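Asunto: Re: [lista-sesiones] Orden de la noche de diciembre y reparto de cabina
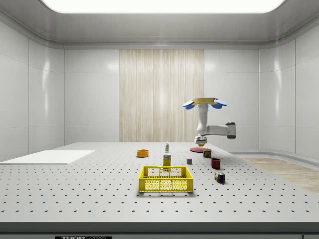
Render del recinto, con la mesa perforada y el panel de luz en el techo.

Hola a todos:

Contesto al mensaje de Mared por partes, porque mezcla varias cosas y algunas ya están cerradas desde la semana pasada. Dejo citado lo que hace falta y borro el resto.

El 10 de noviembre de 2019, Mared Rosser escribió:

> Buenas. Tengo tres dudas antes de cerrar el cartel de diciembre.
>
> 1) ¿Quién abre? En el borrador que mandó Nest aparezco yo de apertura y también de cierre, y una de las dos tiene que ser un error. Prefiero abrir. Llevo preparada una hora larga de cosas lentas, dub y algo de house de bajas pulsaciones, y eso a las cuatro de la mañana no lo quiere oír la gente.
>
> 2) ¿Vamos a pinchar con vinilo o no? El año pasado en el Grarau la mesa estaba sobre una tarima de madera y las agujas saltaban cada vez que alguien se acercaba a saludar. Si la tarima es la misma, yo llevo USB y me ahorro cargar las maletas.
>
> 3) La grabación. Me escribieron dos personas preguntando si la sesión de Kollon del año pasado se va a publicar entera o solo el trozo que está en la página.
>
> Ah, y el cartel pone mal mi apellido. Es con dos eses.
>
> Mared

Sobre lo primero: abre Mared. Lo del cierre fue un error mío al copiar la tabla. El orden queda así: Mared Rosser de once a doce y media, Kollon de doce y media a dos y media (en directo, con sus máquinas), yo hasta las cuatro, y el último tramo lo hacemos a medias entre Kollon y yo si quedan fuerzas. Si no quedan, cierro sola. La sala corta el sonido a las cinco y media y en esto no hay margen: el año pasado nos pasamos 17 minutos y nos lo descontaron de la fianza.

Kollon necesita media hora para montar y no quiere hacerlo con gente delante, así que sus máquinas se quedan puestas desde la prueba en una mesa aparte, a la izquierda de la cabina. Quien pinche antes, por favor, que no apoye vasos ahí. Ya sé que está dicho otras veces.

Sobre el vinilo: sí, se puede. La tarima ya no es la misma. He hablado con el técnico de la sala y ahora los platos van sobre losas de hormigón con almohadillas de goma debajo. Estuve allí una tarde, puse un disco con mucho grave y salté al lado de la cabina. No saltó la aguja. Con la sala llena puede ser otra cosa, pero yo voy a llevar vinilo. Los platos son dos, en buen estado, aunque el de la derecha tiene el pitch un poco flojo cerca del cero. Hay que llevar cápsulas propias. Las que tienen allí están muy gastadas y las uso solo en caso de apuro.

La mesa de mezclas es de cuatro canales. Dos para los platos, dos para los reproductores, y Kollon entra directamente a la mesa del técnico. Esto significa que para pasar de Mared a Kollon hay que avisar al técnico con una seña, no basta con bajar el canal. Lo ensayamos en la prueba, que es a las seis de la tarde. Pido puntualidad, el técnico se va a cenar a las ocho y no vuelve hasta que abren puertas.

Sobre la grabación: la sesión entera existe, dura algo más de dos horas, y Grivstead se ofreció a masterizarla para sacarla en cinta. Lo que falta es que Kollon dé el visto bueno a los últimos veinte minutos, donde hay un zumbido en el canal izquierdo que no le gusta. A mí no me molesta. El fragmento de la página lleva 2.503 escuchas, que para nosotros está muy bien, y creo que la cinta se vendería. Grivstead propone una tirada de 100 copias y no pide dinero por adelantado. Si Kollon prefiere cortar el final, también cabe mejor en una cara y media.

De las entradas: el aforo que nos dan esta vez es de 1.000 personas, porque abren la sala grande. No la vamos a llenar y no pasa nada. He pedido que cierren el fondo con las cortinas negras para que el sonido no se pierda tanto. El precio anticipado es el mismo que el año pasado. Cada uno tiene dos invitaciones; mandadme los nombres a mí y no a la sala, que luego aparecen en dos listas distintas.

Del cartel: corregido lo del apellido, perdona. Ya está cambiado en el archivo grande y en el pequeño. Si alguien ha colgado la versión vieja, que la quite. De paso he bajado el tamaño de la dirección, que tapaba parte del dibujo.

Queda una cosa por decidir y es el transporte. Tengo sitio en el coche para dos maletas de discos y una persona — el asiento de atrás va ocupado con el material de Kollon. Salgo a las cuatro y media desde mi casa. Quien quiera venir, que me lo diga por privado.

Un saludo,

Nest Gethin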